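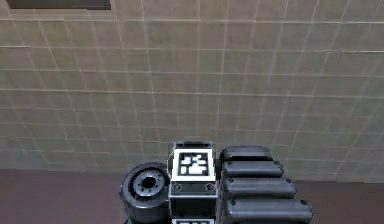 Der Datensatz "Virodville Offener Tag" enthält Simulationsbilder aus der Vorführung im April, bei der die Gruppe ihre Haushaltsumgebung erstmals vor Besuchern laufen ließ. Gespeichert wurden nur Einzelbilder mit Zeitstempel und Sitzungskennung. Die quadratischen Schwarz-Weiß-Marker am Handgelenkgehäuse des Greifers gehören zum Modell und sind in der Textur enthalten. Wer sie für die Posenschätzung nutzt, muss mit angeschnittenen Markern am unteren Bildrand rechnen.

Umfang

Bilder gesamt: 1.499
Sitzungen: 11
Vom Training zurückgehaltene Bilder: 79
Format: PNG, Metadaten als JSON
Herkunft: vollständig gerendert, keine Fotografien

Ablauf der Vorführung

Die Besucher wählten am Terminal eine Startposition und gaben die Blickrichtung vor. Jede Sitzung lief bis zum manuellen Abbruch. Kollisionen wurden protokolliert, beendeten die Sitzung aber nicht. Die Sitzungen vom Sonntag verwenden eine ältere Beleuchtungseinstellung und sind im Feld "light_cfg" entsprechend gekennzeichnet.

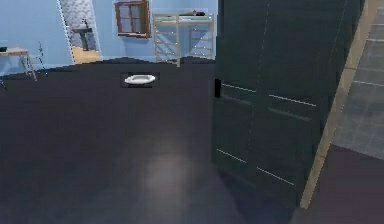 Natália Garcia

Für Ansichten mit großer Tiefe gilt eine Einschränkung: Nahe Flächen verdecken oft den unteren Teil der Möbel im Hintergrund, etwa beim Hochbett aus hellem Holz. Die Segmentierungsmasken beschreiben nur sichtbare Pixel. Kleine Objekte wie der weiße Teller auf der dunklen Fläche haben eine eigene Instanz-ID, Spiegelungen nicht. Treppenartige Kanten stammen aus dem Renderer und wurden nicht nachträglich geglättet.

Bekannte Probleme

- In Sitzung 4 fehlen die Gelenkwinkel.
- Die Tiefenwerte sind bei 500 cm abgeschnitten.
- Türgriffe sind teils der Klasse "Schrank" zugeordnet - Korrektur offen.
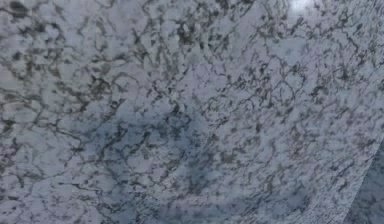
Nahaufnahmen ohne Objekt bleiben bewusst im Datensatz. Sie dienen als Negativbeispiele für Detektoren, die auf starke Texturen mit Fehlalarmen reagieren. Bei der geäderten, steinartigen Oberfläche treffen ein gröberes und ein feineres Muster ohne harte Linie aufeinander, dazu kommen ein weicher Schatten und ein kleiner Glanzpunkt. Die Materialgrenze ist nicht annotiert.

Nutzung und Kontakt

Freigegeben für Forschung und Lehre. Änderungen an den Masken bitte als Patch an Annapurna Acharya, Fragen zum Protokollformat an Clifford Cormier.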